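Jul 7, 2022

Auxin day again! I've been staring at pea stems since breakfast and I think I finally believe the numbers. Igor Dvořáček talked me into cutting the segments shorter than last time, and I grumbled (loudly, all through coffee), but they grew so much more evenly that I had to go and tell him he was right. He was unbearable for an hour.

So the plan was 96 segments, half floating in plain buffer and half with the hormone, and then measure every single one under the scope. My neck hates me. The treated ones stretched beautifully, and the ones with the outer skin peeled off hardly cared, and I know that's in every textbook, but seeing it in my own dishes still made me do a little dance by the sink.

The bad news is the Kondport seed order. We asked for 3000 and got a padded envelope with a note inside. Vilém Hájek called them and was on hold so long he repotted two trays of mustard with the phone on his shoulder. They now say October, which is useless for the root bending work, so I'll have to stretch the old batch and hope it still sprouts. Three dishes went in the dark cabinet tonight just to check.
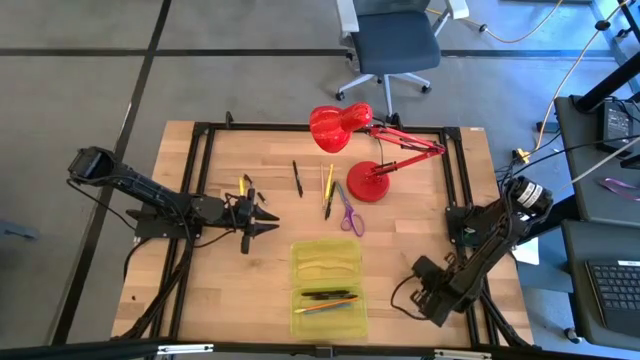
Pens, scissors and the red lamp.

Dinner was toast. I meant to write up the calcium side of things too, the bit about whether the roots signal before they bend or while they bend, but my eyes are done and the notes are in the other bag. Must remember to label the new buffer, and to ask Igor where he hid the good forceps.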